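Setting up the merch table for a Cluvon show

I wrote this part after our September run, when I did the table for Romanness at 14 shows and got it wrong at plenty of them. If you've done this before, skip down to step 5 - the Kobzar app has changed a bit.

Before doors

1. Get to the venue by load-in and ask where the table goes. You want to be near the exit but out of the bar line. Gaston is the exception - they always put us by the coat check, and it works fine.

2. Wipe the table down and let it dry before any fabric goes near it. I know, I know, but I once put a stack of white shirts straight into somebody's soda.

3. Open only one box of each size. Keep the rest taped shut under the table with the size label facing you!
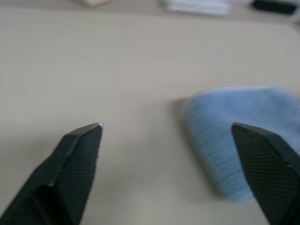 Pale tabletop between two grooved gripper fingers.

4. Pin one of each shirt design to the board, with the price card right under it. Vinyl goes in the crate at the left end, CDs and patches at the right. Tape down the small stuff if there's a fan anywhere nearby.

Note: The tour shirts run small. Tell people before they pay, it saves you a swap later on when the line is long.

The app and the cash box

5. Sign in to Kobzar with the show code from your day sheet (it's the one with 4 digits). Tap New Night, then type in your opening count. If it shows last night's numbers, close it all the way and open it again.

6. Count the float with someone from the crew and both sign the slip. It should come to 42 dollars in small bills and quarters.

Caution: Don't leave the cash box when the encore starts. That's when the rush comes, and it comes fast.

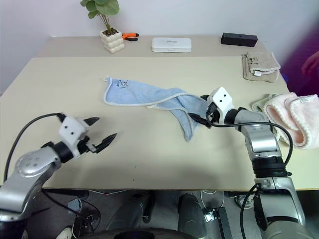
Light blue towel with a whitish stitched border, partly twisted, on a cream table.

After the show

7. Stay open until the house lights have been up for 19 minutes. People come back for that record they talked themselves out of earlier, trust me.

8. Count everything that's left, type it in under Closing, and hit Send. Fold the display shirts last and put them on top of the open box, so they're right there for the next town.

Last updated 8 March 2022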